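The Scrap Book: a year of writing down what we threw away
Notes for the Hiridcombe evening talk, November. 40 minutes plus questions. Bring the notebook!!

Start before everyone's properly quiet, it works better. Hello, thanks for coming out, the tea is at the back and it's already stewed.

Ask for hands: who has thrown away something to eat today? (Wait. There's always a slow second lot of hands once people remember the crusts.) Put mine up as well. Half a banana, this morning.

Slides 2, 3 and 4.

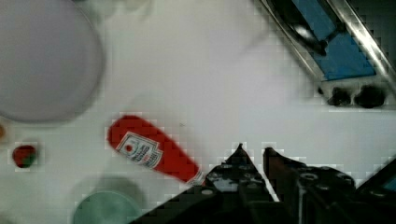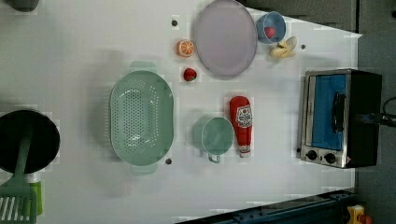
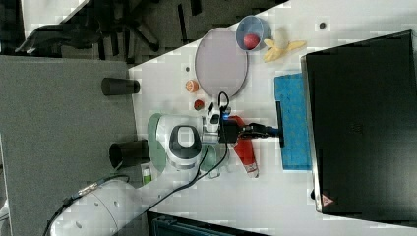 So, how it began. I was standing at the bin with a bag of rocket that had turned to pond, and I thought, I did this last week. Same bag, same bin, same guilty feeling, and I couldn't have told you how many times before that. So I got an old school exercise book out of the drawer, wrote "rocket, whole bag, slimy" on the first line and hung it off the cupboard door with a bit of string. That was the entire plan. I didn't weigh anything and I didn't cost anything, I just wrote a line every time something edible went in the bin or the compost.

Hold up the notebook here. Pass it round if it's a small crowd. Warn them about the page with the beetroot on it.

SLIDE 5: the big number
2393 lines in a year, for a household of three and a lot of visitors. Let that sit for a bit. If someone laughs, good.

(If anyone has the old leaflet, it says 2361. Two pages had stuck together and I missed them when I first added up. The leaflet's wrong, the slide's right.)

Now, a line is a line. One line might be a crust and the next might be an entire lasagne, and I get told off for this every time by somebody who works with figures, quite rightly. If it comes up: yes, I know, I'd weigh it if I did it again, I'm not doing it again.

SLIDE 6: bread
248 lines of bread. Heels, mostly, plus the last three slices of a loaf once a newer loaf has come into the house. I didn't see that one coming at all. We weren't running out of appetite for bread, we were buying the next loaf too soon, and as soon as there's a fresh one nobody on this earth will pick the old one. Same thing with milk. Same with cheese, though less, we're greedy about cheese.

What we do now: the new loaf goes straight in the freezer, sliced, and stays there until the old one's gone. It felt like a punishment for a fortnight and now I don't think about it.

Tell the bread pudding story if there's time. Short version!! The long one has the oven in it and takes six minutes.

SLIDE 7: salad
72 lines of bagged salad. I'd have guessed twenty. I'd like to blame Astton for the two-for-one stickers (big shop, most of you will know the one on the ring road) but they didn't put it in my trolley, did they. I was buying salad for the person I meant to be on Thursday. By Thursday I wanted chips.

We buy a whole lettuce now. It lasts ages if you wrap it in a damp tea towel, and it looks so big and so reproachful in the fridge that somebody eats it.

Pause here and ask what theirs is. Everybody has one. Last time in this hall it was coriander, coriander, coriander, half a tin of coconut milk, coriander. Write them on the flip chart if the pens work. Don't let this go past ten minutes even though it's the best bit.

SLIDE 8: things on plates
This is where it gets a little awkward, so go gently. A huge share of the book was food we'd cooked, served and then scraped off. Children's plates, yes, but mine as well. We dished up in the kitchen and handed people a full plate, and what they didn't want was then nobody else's either. So we moved to bowls in the middle of the table. More washing up, I admit it, and the sort of teatime where someone's sleeve is always in the gravy. But the scraped-off lines dropped so quickly I thought people were hiding food.

Smaller serving spoon too. Sounds daft, try it.

SLIDE 9: jars and bottles
The back of the fridge. Mustard, chutney, three pestos all open. I'm soft on this group, they keep for ages and they hardly came up in the book until we had a clear-out in spring, when they came up all at once. One shelf only, that's the rule now, and if you want a new jar you have to finish one. We had some very strange sandwiches in April.

SLIDE 10: the compost question
Somebody will say "but it all goes in the compost so it isn't wasted". I used to say it too! And I love my compost. But I'd paid for it and carried it home and cooked it first, and that's an expensive way of feeding worms. Peelings, teabags, fine. A whole quiche, less fine.

If they ask about the Matar Lane scheme: caddies are collected from the gate, put them out by 7am, no liners. I've got a few sheets on the table by the door. If they ask about the Jatard bins, I've never used one, don't bluff.

SLIDE 11: did it work
Be straight about this. I stopped writing things down when the year was up and we slid back a bit. Bread stayed fixed. Plates stayed fixed. Salad crept up again over the summer. What did the trick, I think, was the string and the pen being right there, and having to write "rocket" in my own handwriting yet again with somebody watching over my shoulder.

So the one thing I'd ask you to try is a fortnight. Any old paper, on the cupboard nearest the bin. Don't change what you buy, don't be good, just write it down.

Questions. Usual ones: eggs (float test, fine), rice (cool it quickly, fridge, eat next day), and what do I do about the dog. The dog's not in the figures.

Chairs back against the wall by half past nine, and get the notebook back before they go!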